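Support > Play Furniture > Wooden Kitchens > Ticket log

Upper unit leaning, microwave door won't stay shut - Ullham play kitchen
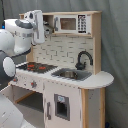 Photo: Mavis Park

Print this page | E-mail this page

Posted in April by Mavis Park

PROBLEM AS REPORTED

Ullham wooden play kitchen, the one with the microwave up top and the sink below. Bought secondhand, assembled by me, no instructions in the box. Two problems, maybe the same problem.

1. Whole top part leans to the left when you push on it. Comes back but not all the way.
2. Microwave door swings open by itself. Shut it, count to five, open again.

Kids' corner opens again after lunch so would like this sorted today. Already tried: tightening everything I could reach. Swearing.

Parts bag had 4 long bolts left in it when I was done. I know.

9:10 am - first reply from Florkudel parts desk

Thanks for the ticket. Leftover bolts are the first thing to look at. Long ones (40 mm) go through the side panels into the upper unit, 2 each side. If they're in the bag then the upper unit is only sitting on its dowels. Please take the weight off the top before doing anything and don't let anyone lean on the counter.

Also can you confirm - was it put together lying on its back or standing up?

9:25 am - Mavis

Standing up. Is that wrong?

Checked the side panel on the sink side, the tall one. There's holes on the inside face, plastic caps in them. I thought the caps were decoration. Pulled one out with a butter knife and there's a proper bolt hole behind. So yes, that'll be where they go.

9:40 am - Florkudel

Standing is fine for small jobs but you'll fight it. Lay it on its back on a blanket or rug. Then:

- Caps out, all of them. Keep them.
- Loosen the screws under the long shelf, the one the microwave sits on. Loosen only, half a turn or so, don't remove.
- Square the top board to the side panels by hand. Should be flush at the front.
- Long bolts in, finger tight both sides.
- Then hex key, alternate left and right.
- Then the shelf screws again.
- Caps back.

If you do one side up fully first it pulls the unit over and you get the exact lean you described.

10:15 am - Mavis

OK. On its back now. Took the pans and wooden veg off first, should have done that before tipping, half of it went under the radiator.

Left side bolts in, no trouble. Right side - one in, the other won't catch. Goes in to a certain point and just spins. Hole looks ok from outside. Is there supposed to be a nut in there??

10:22 am - Florkudel

Barrel nut, yes. Little metal cylinder with a slot in the end. Sits in a seperate hole at a right angle to the bolt, underneath the shelf edge. The slot has to line up with the bolt direction. If it's turned the bolt will spin on it forever. Flat screwdriver in the slot, turn it till it points along the bolt, hold it there and try again.

If it's missing altogether tell us and we'll post one. Same size fits the Szabo kitchens too if you have an old one about.

10:40 am - Mavis

It was there. Turned sideways like you said. Needed one hand on the screwdriver and one on the hex key and my chin on the panel but its in.

All bolts tight now, alternated. Shelf screws done. Stood it up again.

Lean is GONE. Pushed it from both sides. Solid.

Door still opens.

10:55 am - Florkudel

Good on the lean. Door: two usual causes.

a) Magnet. There's a small round magnet let into the body on the handle side and a metal plate on the back of the door. Magnet gets pushed in too deep (small fingers) and doesn't reach the plate any more.

b) Hinge side screws. If the unit was racked over for a while the hinges take a set. Door closes but it's under tension and springs back.

Shut the door and look at the gap along the top. Even all the way = magnet. Wider at one end = hinge.

11:05 am - Mavis

Before I start on it. Handle is on the left, keypad on the right. So the magnet is on the left and hinges are by the keypad?

11:08 am - Florkudel

Correct. Hinges on the keypad side, screws are inside, you need the door open to get at them. Short screwdriver. Don't pull on the door window, it's only held by the gray surround.

11:30 am - Mavis

Gap was wider at the handle end. So hinge I guess. Loosened both, closed the door, held it flat with my palm, tightened the top one through the gap as best I could. Then opened it and did them both up properly.

Better. Stays shut maybe half the time now. If I shut it gently it drifts open, if I shut it like a normal child would (slam) it holds.

Looked at the magnet too. It IS sunk in. Can feel the lip of the hole with my fingernail.

11:41 am - Florkudel

Then it's both. Magnet fix: there's no glue from the factory, it's a press fit. Get it out with a stronger magnet, a fridge one usually isn't enough, one off a tool holder or a Corka knife strip will do. Circle of card in the bottom of the hole, press the magnet back in, check it's level with the wood and not proud of it. If it goes in loose at all, wood glue round the edge and leave the door taped open until dry. A loose magnet is a swallowing hazard so please don't skip this bit. If you can't get it firm, take it out completly, keep it well away from the kids, and use the kitchen without.

12:10 pm - Mavis

Knife strip got it out first go. Packed it with two circles cut from a cereal box. One wasn't enough, still sunk. With two it's dead level.

Went in tight, had to use the handle of the screwdriver to push it home. Put a line of glue round it anyway. Door taped open.

While I had the glue out - the backsplash panel, cream one with the broken brick lines on it, was bowing out a bit behind the counter. It's meant to sit in a groove isn't it? It had popped out at the bottom. Pushed it back in when the bolts were loose and it seems to have stayed. Should I glue that too?

12:18 pm - Florkudel

No glue on the backsplash. It needs to move a little or it'll bow worse in damp weather. If it's in the groove top and bottom it'll stay now the sides are square. It was probably the lean that popped it.

12:20 pm - Mavis

Great. Leaving it.

Is there any way to get a fresh keypad sticker? Mine's fine now but one corner's lifting and I know who's going to pick at it.

12:31 pm - Florkudel

Not sold separately for the Ullham, sorry. It comes as part of the replacement microwave front. Dab of PVA under the corner with a toothpick, wipe off the extra, press with a book.

3:50 pm - Mavis

Update. Tape off. Door stays shut, gentle or slammed. You get a little click. Opened and closed it more times than I want to admit.

Magnet doesn't move when I push on it with a thumb. Tried with a key as well, nothing.

PVA under the sticker corner, sat a paperback on it.

Caps back in bar one, which is under the radiator with a wooden carrot. Will fish for those with a ruler later. Is it ok to use without the cap? Bolt head is recessed, can't feel any edge.

4:02 pm - Florkudel

Fine without if the bolt head is below the surface. Can send a pair of caps free if you give us a mailing address, they're the light wood color.

Please check the long bolts again after a week or two of use. New holes in soft wood settle and they'll take another quarter turn. After that they shouldn't need touching.

4:06 pm - Mavis

Will do. Address sent by e-mail. Found the carrot, not the cap, so yes please to the caps.

STATUS: Solved, parts to follow (side panel caps x 2)
CAUSE: Long bolts not fitted at assembly, barrel nut turned in right panel, door magnet sunk
LINKED: Szabo kitchen, barrel nut sizes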